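Chapter 4
Setting Up and Looking After a Two-Arm Cell

After reading this chapter you should be able to check the mounting of a pair of arms, route a wrist camera cable so that it lasts, and keep a service log that another person can follow.

The cell used throughout this chapter is the one at the Hulme workshop. It has two arms fixed to a single aluminum rail along the front edge, facing a floor with walls on three sides. The students call it Viren, and the name has stuck in the log. At the time of writing it had run for 2,498 hours.

Most faults in a cell of this size start at the base. Each arm sits on a metal mounting plate, and a plate that has shifted even slightly will show up as a much larger error at the fingertips. Check the plate bolts before you change anything in the software. Tighten them in a cross pattern, a little at a time, and write down which ones moved. 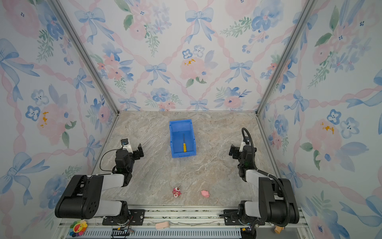 Cables come next. A cable that runs from a wrist camera back along the arm bends every time the wrist turns, so it needs slack at the wrist and a firm hold farther down. Too little slack pulls on the connector. Too much, and the loop can catch on the gripper or on the other arm. Move each joint slowly through its full range by hand, with the power off, and watch the loop as you go.

On Viren the first camera cable failed at 1,498 hours. The picture dropped out only when the wrist was turned fully inward – a sign that the break was in the cable and the camera itself was sound. The replacement took less than an hour. Finding the fault had taken most of an afternoon in June.

Section 4.1 covers the rail and plates. Section 4.2 deals with cable routing, and Section 4.3 with gripper fingers and how to tell when they are worn. The log sheets for all three are in the appendix.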